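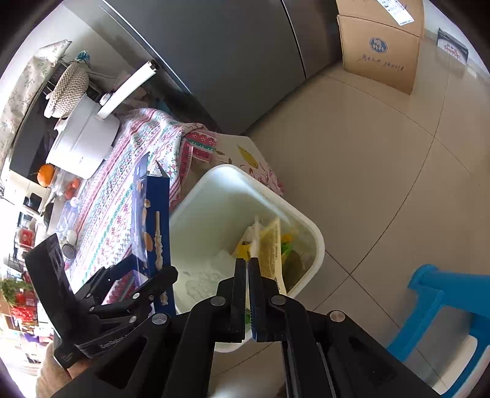 Iser 프로젝트 자주 묻는 질문
마지막 수정: 2024년 7월 15일

메일로 같은 질문을 계속 받다 보니 답장을 복사해 붙이는 데 지쳐서 한 페이지로 모았습니다. 글은 제가(주나이드 멩갈) 썼고, 학습 쪽 답변은 파르빈 하슈미가 한 번 읽고 고쳐 줬어요. 논문에 있는 내용은 되도록 짧게, 논문에 못 넣은 내용은 좀 길게 적었습니다.

Iser가 정확히 뭘 하는 연구인가요?
가정집 부엌에서 사람이 양손에 핸드헬드 그리퍼를 하나씩 들고 집안일을 하고, 그 기록만으로 양팔 로봇의 정책을 학습시키는 연구입니다. 저희가 고른 집안일은 ‘버리기’예요. 빈 상자, 포장지, 비닐봉지, 채소 다듬고 남은 잎 같은 것들을 쓰레기통에 넣는 일이죠. 시시해 보인다는 말을 많이 듣는데, 저는 이 작업이 정말 좋습니다! 물건 모양이 매번 다르고, 통 안의 상태도 하나 버릴 때마다 바뀌거든요.

왜 원격조종을 안 쓰셨어요?
처음엔 썼습니다. 1월까지는 연구실에 팔 두 개를 세워 놓고 원격으로 조종했는데, 남의 집 부엌에 그걸 들고 들어가는 건 도저히 못 하겠더라고요. 냉장고 문 여는 공간도 빠듯한 집이 많으니까요. 그리퍼 두 개는 가방 하나에 들어갑니다. 설치도 금방 끝나고, 처음 잡아 보는 분도 조금만 연습하면 상자 뚜껑 정도는 엽니다(비닐은 다들 한참 헤맵니다).

데이터는 얼마나 모았나요?
열일곱 가구에서 모은 43시간 분량입니다. 버려진 시연까지 합치면 더 길지만, 위치 추적이 중간에 끊긴 건 전부 뺐어요. 추적이 끊긴 구간만 잘라 내고 앞뒤를 살려 볼까 하다가 그만뒀습니다. 잘라 낸 자리 근처에서 손목이 순간이동하는 것처럼 나오는 궤적이 몇 개 있었고, 그걸 하나하나 골라내느니 통째로 빼는 게 마음이 편했어요.

꼭 양손이어야 하나요? 상자 하나 버리는 건 한 손이면 되잖아요.
저도 그렇게 생각했습니다. 그런데 시연자들을 보면 한 손으로 상자 밑동을 잡고 다른 손으로 통 쪽에서 뭔가를 하고 있는 경우가 꽤 많아요. 벌써 차 있는 쓰레기를 누르거나, 봉지 가장자리를 당겨서 입구를 벌리거나, 삐져나온 포장지를 안으로 밀거나요. 한 손 데이터만 쓴 정책은 통이 비어 있을 때는 멀쩡하다가 어느 정도 차면 물건을 위에 얹어 놓고 끝내 버립니다. 그러면 떨어지죠.

‘Kiani’는 뭐고 ‘Vindine’은 또 뭔가요?
이름이 많아서 죄송합니다. Kiani는 학습된 정책의 이름이고, Vindine은 시연을 구간으로 나누는 도구입니다. 시연 하나를 ‘다가가기, 잡기, 옮기기, 놓기’로 자동으로 자르고 사람이 경계만 손봅니다. 두 손의 구간은 따로 매겨요. 처음에는 두 손을 묶어서 한 줄로 매겼는데, 한 손은 놓는 중이고 다른 손은 아직 누르는 중인 순간을 어디에 넣을지를 두고 렉 사도프스키와 제가 이틀을 싸웠습니다. 따로 매기자는 게 렉의 주장이었고, 렉이 맞았습니다.

구간을 나누는 게 결과에 그렇게 중요했나요?
네, 이번 논문에서 제일 하고 싶은 말이 이겁니다. 같은 데이터, 같은 네트워크로 구간 정보만 넣고 뺐을 때 성공률이 14%포인트 차이 났어요. 대부분 ‘놓기’에서 벌어진 차이입니다. 구간 정보가 없으면 정책이 통 위에서 망설이다가 너무 일찍 손을 벌리는 일이 잦았습니다. 왜 그런지에 대해서는 가설만 있습니다. 손목 카메라로 보면 통 위에 있을 때의 장면이 놓기 직전이나 한참 전이나 별로 다르지 않아서, 지금이 어느 단계인지 화면만으로 알기 어려운 게 아닐까 합니다. 확인 실험은 아직 못 했어요.

성공은 어떻게 판정하나요?
물건 전체가 통의 테두리 안쪽에 있고, 그리퍼가 물러난 뒤에도 그대로 있으면 성공입니다. 긴 상자가 비스듬히 서서 위로 삐죽 나온 경우가 골치였는데, 넘어지지 않으면 성공으로 쳤습니다. 이 기준이 너무 후하다는 리뷰를 받았고, 저도 어느 정도 동의합니다. 엄격한 기준으로 다시 센 표를 부록에 넣어 뒀으니 그쪽을 인용하셔도 됩니다. 순위는 두 기준에서 똑같이 나왔어요.

집을 미리 치우고 찍나요?
아니요! 치우지 말아 달라고 부탁드립니다. 식탁에 과일이나 달걀이 나와 있으면 나와 있는 대로, 식탁보가 늘어져 있으면 늘어진 대로 진행해요. 초반에 어느 집에서 저희 온다고 부엌을 반짝반짝하게 치워 두셨는데(감사한 일이지만요) 그 집 데이터로만 학습한 정책은 다른 집에 가면 무늬 있는 천 앞에서 유난히 헤맸습니다. 한 집 결과라 논문에는 안 실었습니다. 예외로 미리 빼 두는 건 약봉투, 우편물처럼 개인정보가 적힌 것들입니다.

개인정보는 어떻게 처리하나요?
얼굴은 자동으로 가리고, 글자가 읽히는 송장이나 서류는 사람이 한 번 더 보면서 지웁니다. 이 검수를 케아베츠웨 즈와네가 맡고 있는데, 택배 상자 위의 송장이 제일 많이 걸린대요. 상품 포장의 글자는 그대로 둡니다. 참여 가구는 공개 전에 자기 집 영상을 전부 볼 수 있고, 구간 단위로 삭제를 요청할 수 있습니다. 두 집이 요청하셨고, 해당 구간은 위의 시간에서 이미 빠져 있습니다.

실제 로봇 손끝이 시연용 그리퍼와 다르면 어떻게 하죠?
저희는 로봇 손목에도 같은 모양의 손가락을 달아서 이 문제를 반쯤 피해 갔습니다. 비겁하죠, 압니다. 다른 손가락으로 바꿔 본 실험은 아주 조금 했는데, 빳빳한 종이 상자는 괜찮고 얇은 비닐은 성공률이 뚝 떨어졌습니다. 벌린 폭을 맞춰 주는 보정은 해야 합니다. 이걸 빼먹고 왜 안 되냐고 메일 주시는 분이 계신데, 설정 파일 맨 위에 있어요.

비닐은 왜 그렇게 안 되나요?
잡았는지 안 잡았는지를 모릅니다. 저희 설정에는 촉각 센서가 없어서 손가락이 거의 다 닫힌 상태만 보고는 얇은 걸 물었는지 빈손인지 구별이 안 돼요. 사람은 손잡이로 전해지는 느낌으로 압니다. 그 느낌이 데이터에는 안 남고요. 벨미루 아제베두가 모터 전류로 대신해 보려고 애쓰고 있는데, 로봇 쪽에만 모터가 있으니 시연에서 배울 수 있는 신호는 아니라서 쉽지 않습니다.

분리수거도 하나요?
지금은 안 합니다. 통 하나에 다 넣어요. 학회에서 발표할 때마다 누군가 꼭 물어보시고, 그때마다 조금 부끄럽습니다. 후속 과제인 Trallier에서는 통을 여러 개 놓고, 버리기 전에 종이 상자를 접는 동작까지 넣을 계획입니다. 상자 접기는 제가 집에서 그리퍼로 해 봤는데 생각보다 훨씬 힘들더라고요.

데이터와 코드는 어디서 받나요?
신청서를 쓰시면 내려받기 주소를 메일로 보내 드립니다. 연구 목적이면 소속이 없어도 괜찮아요. 전체 영상은 용량이 크니까 먼저 한 가구짜리 묶음으로 불러오기가 되는지 확인해 보세요. Vindine은 따로 설치할 수 있고, 다른 핸드헬드 장비로 찍은 데이터도 좌우 손의 시각 정보만 맞으면 읽습니다. 시각이 어긋나 있으면 오류 없이 그냥 읽어 버리는 버그가 있는데 고치는 중입니다.

우리 집도 참여할 수 있나요?
이번 모집은 끝났지만 Trallier 모집 때 연락드릴 명단을 받고 있습니다. 신청서 마지막 칸에 ‘참여 희망’이라고만 적어 주세요. 부엌이 좁아도 되고, 식탁이 거실에 있어도 됩니다.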